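Date: 06/07/2020
Subject: Re: [laltar-users] two-handed setup, hand on one side and gripper on the other?
List: laltar-users

On the list, somebody at the Dumlao workshop wrote:

> We have the kitchen counter scene loading in Laltar now and would like
> to run two arms in it. Before we commit to anything, has anyone put a
> multi-fingered hand and a plain parallel gripper side by side on the
> same task? We keep going back and forth on whether to buy two of the
> same thing. Also, which camera placement are people using? Ours sees
> mostly forearm.
>
> Hirkport has quoted us on a pair of hands and it's a lot of money.

Hi all,

Oh good, something I can help with for once! We've been doing pretty much this at Rerska since January, all in simulation so far, so please don't read any of it as a promise about real hardware. Hand on the left arm, gripper on the right arm, and a small pile of kitchen stuff in between. The object I use most is the short red can with the white lid, on the checkered cutting board, because it rolls if you so much as breathe on it and I like to suffer.

Answers in the order I thought of them, sorry.

1. Camera. I have the same forearm problem you do. With the view pulled in over the counter, the right arm eats a big piece of the picture whenever it works down near the board, and the can ends up squeezed into the bottom corner. I tried tilting, I tried a wider lens, and I ended up adding a second camera on the far side of the counter just for the can. That one change did more for us than anything I did with the fingers.
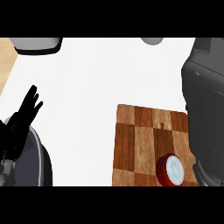

2. Gripper. Boring and great. Two fingers, one number to command, done. I ran 489 grasps on the can with it and most of my failures came from approaching at a bad angle, so the fix was in the planner and the gripper itself got off pretty lightly. The thing to watch is the long fingertip reaching the counter before the can is between the jaws. I set the floor for the tip 2 mm above the surface and haven't touched it again.

The hand is another story. I love it, I really do, but it has so many joints that every little tuning session turns into an afternoon (mine did, anyway — maybe you're more patient). I got through 182 grasps before I ran out of steam. It's much nicer on the pot, where I can hook the fingers over the rim and it doesn't mind if I'm off by a bit.
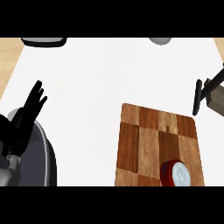
I also keep the start pose for the hand high and open, fingers spread, and have the gripper wait back by the top corner of the board. If both arms start low they fight over the middle of the counter and the collision checker throws a fit. Parking them far apart costs you a little travel time on each run, but the logs are a lot easier to read afterward.

3. Controllers. Run both arms off one clock! I had them on separate loops at first and spent a very silly week chasing a drift that was just the two timers disagreeing. Laltar will let you do it either way and won't warn you.

As for the money question, if it were my budget I'd get one hand and one gripper and hold off on the second hand. Nearly everything I do with the left arm is holding or steadying, and the gripper handles the fussy little pickups on the right. Your tasks may be different, of course, so if you're opening jars or folding cloth, ignore me.

The whole log is 2,580 lines if anyone wants to dig through it. It's too big for the list, so write to me off-list and I'll send you a copy along with the scene settings. And if the Dumlao folks do try the one-and-one setup, could you tell me what friction value you're using for the can? Mine is a guess that I've been too lazy to check.

Cheers from Rerska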